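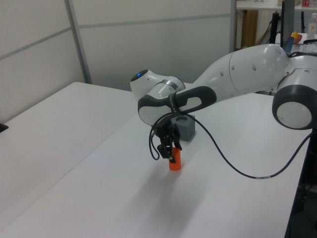

ok so the Illside Library finally got its Saturday hours back and I have thoughts. Thread, because I can't keep anything short.

Some background if you don't live here. The Illside branch is the little brick one past the bus loop. It used to be open Saturdays till 4. Then last July the hours got cut and the sign on the door just said CLOSED WEEKENDS in marker, and that was it. No meeting, no notice, nothing in the newsletter.

I work weekdays. So does pretty much everyone on my street. A library that's open Monday to Friday until 5 is a library I get to look at through the window.

Anyway a few of us started a petition on paper, on a clipboard, outside the grocery store. I had sore feet for a month. We got 756 signatures, in a neighborhood where you can't get people to agree on what day the recycling goes out!

Best part of doing it on paper was the talking. One lady told me she learned to type in that building. A guy signed, walked to his car, came back and asked if he could sign for his dog (no, sorry, but I appreciated the dog).

Worst part was the wind. If you ever do this, buy the clipboard with the big clip. I chased page nine across the whole parking lot.

So then the petition goes to the city, and we wait. And wait. And then today it's on the website, 31 Jan 2020, new hours, Saturday 10 to 4. I read it three times on the bus and missed my stop.

Things I am going to do on the first Saturday: return a cookbook that is very, very overdue, sit in the green chair by the heater, and read a whole magazine without buying it.

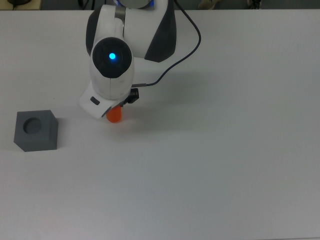 Reltov: great news but did they say anything about the kids' story hour? That was always Saturday morning and my two still ask for it

Good question and I don't have a good answer. The new page only lists opening hours, no programs. I called and the person on the phone was really nice and said the spring schedule isn't set yet. So if you want story hour back, this is the time to call and say so. Takes two minutes — I was on hold for maybe one song.

Also a few people have asked about the meeting room. It's bookable again on Saturdays, same form as before. It holds 70 if you use the folding chairs, and you will have to put the folding chairs away yourself, and one of them bites.

Somebody else asked if the late fees are gone. Not that I can see. I owe $2.18 on the cookbook and I'm going to pay it in coins like an adult.

One more thing and then I'll stop. Hours can get cut again. They look at the door count when they do the budget, so please just go in. You don't even have to borrow anything. Use the bathroom, read the bulletin board, print your return label.

And if you're over by the bus loop on Saturday and you see somebody asleep in the green chair with a magazine on her face, that's me, say hi (after noon please).

Oh and the book drop is still jammed on the left side. Use the right one.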